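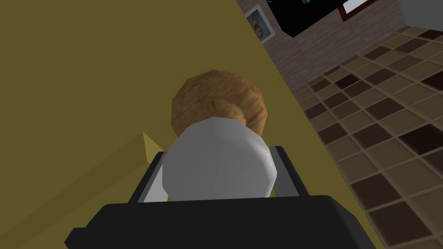 Simulated robot at an open day — what should we ask to see?

Karabo Fourie
Posted 7 April 2023

Hello all, and thank you in advance for reading, I know I go on a bit. Our after-school club has been invited to the open day at the Bullerthorpe workshop in May. I'll be bringing 7 kids plus my very patient sister. The letter says the main demonstration is "household tasks in simulation," so the robot will be on a big screen and there won't be a real one rolling about the room. A couple of the children were disappointed when I read that out! Has anyone been? Is it worth the drive for kids who have only ever seen robots in movies, and is there anything I should ask the staff to show us? I would hate for them to sit through two hours of somebody's slides.

Thandeka Baloyi

Hi Karabo! Do go. I took my nephew last year and we were there until they started stacking the chairs. The software is called Ilatero, and the people running it are lovely and will slow down if you ask. They put a whole house up on the screen and let the visitors pick the next job. My advice is to ask for doors. 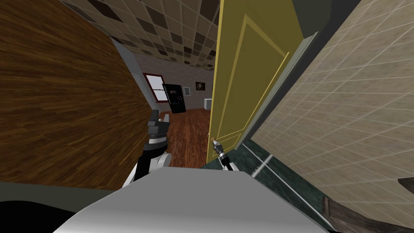

I know that sounds dull, but children open doors all day long without a thought, and it's a real eye-opener for them to talk through every little part of it: where the hand goes, where the body has to stand, how far back you need to be so the door doesn't bump into you. My nephew went around our house for a week opening everything in slow motion. Sit near the front if you can, and bring a sweater — the room was chilly.

Also, ask whether they can switch to the view from the hand. They don't always offer it.
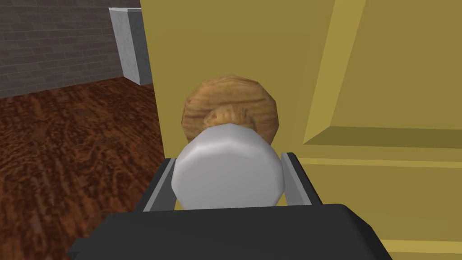

The hand view takes some getting used to, so give the kids a minute before the questions start. Everything is very close up and often tilted, and mine got a bit queasy at first. Once they settle, have them look for what's between the gray fingers. With a white cylinder held right up by a round wooden knob, you can hardly see the bottom half of the knob at all, and that's a great moment to ask them how they would manage if their own hand was in the way like that. We had a good long argument about it in the car.

Britwood_Dad

went last year, it was ok. parking is bad, use the Venter lot and walk, nearly 6 minutes. snacks are cash only. my daughter liked it more than i did

Karabo Fourie

Thank you both so much! Doors it is, and I'll pack sweaters and small change. Thandeka, did you have to book the front row or is it first come?

Thandeka Baloyi

First come, so get there early!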